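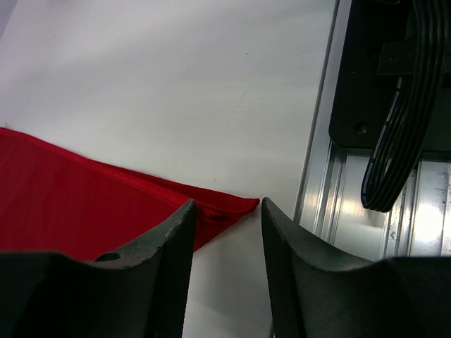
Red cloth and the wash - what we know so far

Quick one this month, the fabric swap in Fallar ate most of my time. Lots of mail about reds bleeding. Pink sheets, pink socks, one pink christening gown (sorry). So, notes, in no real order.

Reds are the worst. Darks bleed too but you don't see it on other darks. A red that's shedding dye will find the one white thing in the load, every time.

Test first. Wet a corner, press it between two layers of white rag, leave it 15 minutes. Any pink on the rag, wash it alone. If the rag stays clean you're probably fine but I'd still keep it away from whites for a few washes. Test the thread too if it's something you stitched yourself. I lost a table runner to cheap topstitching thread in January, the cloth itself never moved.

Cold water. Short cycle. Take it out the minute it stops - most of the pink I've seen came from a wet heap left sitting in the drum overnight, not from the wash itself.

Vinegar. I know, everybody's grandmother. It doesn't set commercial dye in cotton. Neither does salt. Use them if you like the ritual, but don't throw a red bedspread in with your shirts afterward and then write to me.

Color catcher sheets do pick up loose dye. I use two for a new red. The Triltard ones are thinner than they used to be and the price went up, so I've been cutting up old white terry instead. Works OK. Needs to be cotton.

Prewash before you cut. Always always. Yardage from the Lò mill outlet has been shrinking more than the bolt end says, I got a good 5 percent on the last piece and it was supposed to be preshrunk. Zigzag the raw ends first or you'll be pulling a birds nest out of the machine.

If it's already run: do not dry it. Heat makes it so much harder. Back in cold water right away, with detergent, big tub, lots of room for the cloth to move. Change the water when it goes pink. Then oxygen bleach if the label allows, overnight soak, rinse, look at it in daylight. Repeat. I have gotten a pillowcase back to white on the fourth go, so dont give up at two. 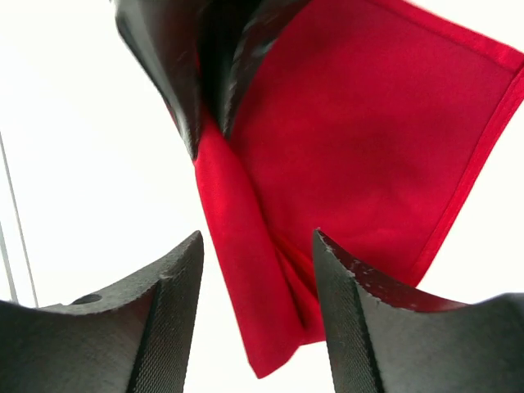
One reader writes that she skips all this and sends her reds through a hot wash by themselves, three times over, before they ever meet the rest of the laundry, and that she hasn't had a pink load in years. The fabric comes out softer too, she says, though it did take the edge off the color on a set of curtains. Fair enough. Not on wool please.

Drying - shade, inside out, no clothespins on the folds. Sun will take a red down to brick by the end of summer.

Odds and ends. The Virnomcombe dye day is off for now, anyone who paid gets it back in full. The remnant box still has more than 80 pieces in it, mostly quilting cotton, a few brushed. Email me if you want a bundle mailed, and say if you DON'T want reds. Next issue is zippers, send questions by 11 April 2020, sooner if theyre long.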